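Worn gripper pads hold up Flimeo cell at Mostmont

2024-05-01

Pads on the Flimeo gripper cell at Mostmont are due for replacement, the Plulluvside workshop says. Foam fraying at the edges, grip getting harder to trust on thin plastic. Cell stays in use for now, on lighter jobs.
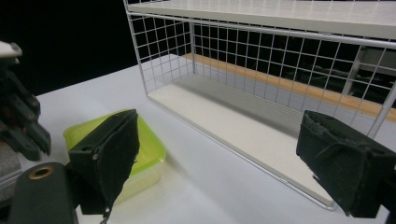
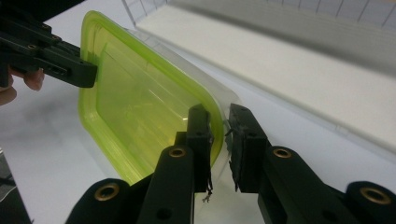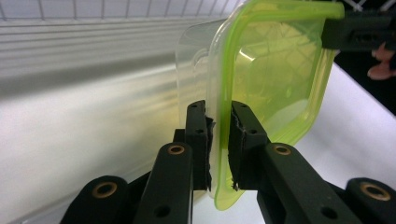 Frayed pads on the gripper jaws. Supplied: Mostmont

Technician Fraser Guthrie said the pads had done 254 hours, nine past the 245 in the service book.

"Should of swapped them last week, parts weren't in," he said. "The linkage is fine. Bushings are fine. It's just the foam."

Job itself is short. Two screws out, old foam scraped off, adhesive cleaned back to bare jaw, new pads on and left under a clamp overnight. Jaw gap then gets reset and checked with a feeler guage before anyone picks up a container with it.

Eight pads on order from Lindsay, enough for this cell plus spares. Freight is the hold-up.

Guthrie also wants a harder rubber tried, same thickness, different colour so wear shows sooner. Trial pencilled in for September.

Bookings for the cell are unchanged.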